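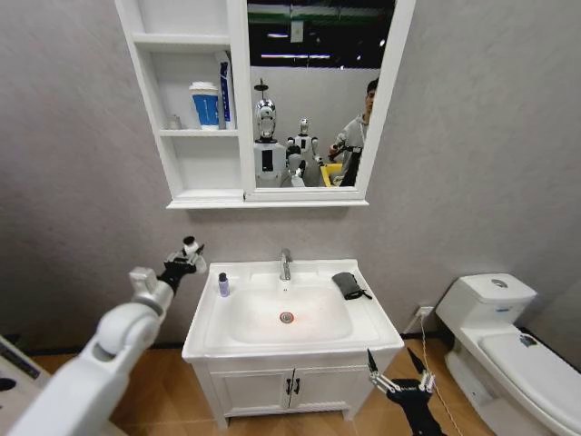
Use of memory aids in witness interviews
Posted by M. Mokgethi, September

Members are invited to comment on the draft interview guidance prepared for the Grotby office. It advises that a witness be allowed to consult personal notes only after giving a full free account. I support this order. Notes read too early tend to replace what the person remembers.

Marthinus Mokgethi

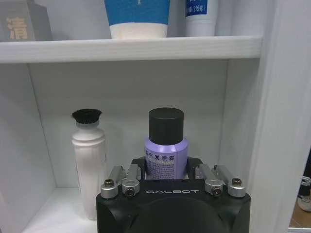
Vol. 4, No. 2

Reply by flustov_reader, 9:30 a.m.

I must disagree in part. Older witnesses often lose confidence without their notes, and a poor first account is then used against them in court. The Pillay manual permits notes from the start, provided that the interviewer records the fact.

Reply by M. Mokgethi

The manual was written for civil claims. In criminal matters the defense will ask which details came from the page. We should be able to answer.
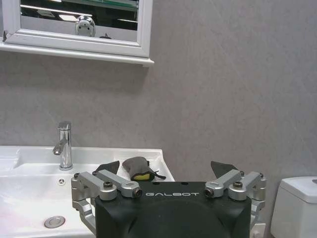 Clollelik asks whether the guidance would apply to notes made within 30 minutes of the event, and suggests that these be treated separately from later ones.

Reply by flustov_reader

That distinction would meet most of my concern. I would still object to a fixed rule for witnesses over a certain age.
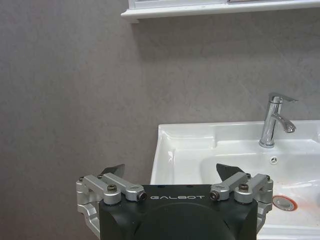
Sink and wall.

Reply by M. Mokgethi

No age rule is proposed. I will add a paragraph on early notes and circulate it before the next meeting. Written comments should be kept to 200 words and should cite the section concerned.

Reply by Clollelik

Agreed. Section 4 will also need to be amended, as it refers to "all written material."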